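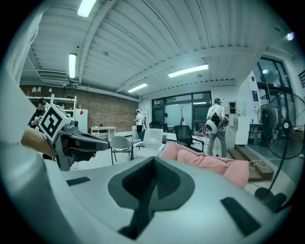

Equipment planning for handheld demonstration capture is the work of deciding what to buy, in what amounts and in what order, before people begin recording everyday tasks with gripper tools for robot training. It covers the grippers themselves, tracking markers, headsets, cables, storage and the room. Done early, it is one of the most rewarding jobs in a young robotics project, and a small team can get surprisingly far on a modest budget!

Scope

A plan usually starts from the number of people recording at once. Each person needs a pair of grippers, and most teams add spares for the parts that take knocks: finger tips, marker blocks and cable ends. Printed parts cost little to replace, so the money tends to go into cameras, computers and disks. Furniture and household objects for the tasks can often be bought secondhand, and a mixed lot of chairs and cushions gives wonderful variety for very little.

Budget lines

The Brunent worksheet, a planning sheet shared among small labs, divides spending into 5 lines: tools, tracking, computing, room and repairs. In the version dated 22/12/2025, the sample budget for a starter kit comes to $3,368, with repairs kept as a line of its own. Earlier versions folded repairs into tools, and labs that used them kept running short by July.

The Tundcombe method works backward from recording hours. It asks how many hours the project needs, how many a pair of grippers can give between services, and only then how many pairs to order. It suits longer projects especially well (and it makes for a lively first meeting).
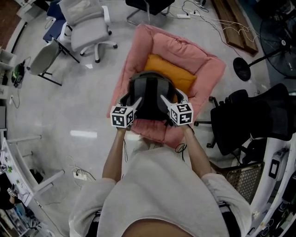 Efren Macapagal argues that both approaches leave too little for cables and power. In his view a lab should order four spare cables for every station and price them in from the first draft, as a missing cable stops a session just as surely as a broken gripper.

Ordering

Orders are commonly split in two. A first batch equips one station, which is used for seven working days, and the second follows once the parts list has been corrected. Suppliers such as Liso quote for both batches together and hold the price.

See also: Thoroddsen parts list; Spare parts planning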